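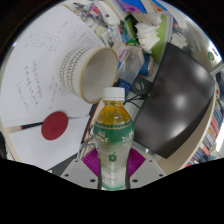

Figure 1. Capped drink bottle with green label; cardboard container and work notes behind.

Tuesday, May 22, 2012
By Margarida Godinho

Packaging on the Shared Work Table: Final Report

1. Purpose

The project looked at drink and dry goods packaging that collects on the shared work tables in the Cordeiro building. The question was which containers can be reused for storage in the studio and which should go straight to recycling. The work was done in April and May as part of the Rurkance materials course.

2. Items

Two kinds of container are treated in this report. The first is the clear plastic drink bottle with a screw cap. The bottle in Figure 1 has a white ribbed cap and a green label with a thin gold border and white floral motifs. The label goes around the middle, so the liquid can be seen above and below it. The lower section has vertical grooves. The second is the round cardboard container, white outside with a dark gray lattice band. The rim shows the bare tan board.

Cans and glass were left out. Glass is handled under a separate rule in the building.

3. Method

Bottles were emptied, rinsed twice and left upside down on a rack for 20 hours. Each bottle was then weighed without its cap, filled with 900 grams of dry sand or to the neck, whichever came first, and laid on its side overnight. Any sand on the tray the next morning was recorded as a leak. Labels were taken off by hand after a soak in plain water. Time for removal was noted, but the spread was too wide to be of use and the values are not given.

Cardboard containers were loaded from the top with a flat board and weights. Loading stopped at the first visible crease. The same containers were then laid on their sides and loaded again across the middle.

4. Results

No capped bottle lost sand. Two bottles with caps from a different brand did, and these were thrown out of the set. The grooved lower section was stiffer to the hand than the smooth upper section, but we had no way to measure this. Glue stayed on most bottles after the label came off.

The cardboard containers held well when standing. The best one took 1521 grams on its side before it creased, and the weakest took 578 grams. The crease started at the open end every time. Putting the lid back on moved it toward the middle - we did not have enough lids to repeat this.

5. Discussion

Bottles are suitable for sand, beads and other dry fill. They are a poor choice for pens and tools, as the neck is too narrow. The cardboard containers are better for pens, and can be stacked if they stand upright. They should not be stacked on their sides.

Labels are best left on if the bottle is to be reused. Removing them costs time and leaves a sticky band that picks up pencil dust. A strip of masking tape over the label gives enough room to write the contents.

The Jeren scale used in the first week drifted and was replaced by the Geltach scale from the lab next door. Weights from the first week were taken again, apart from one bottle which had already gone to recycling.

6. Further work

The sand test should be repeated with a finer powder. Humidity was not recorded and may affect the cardboard.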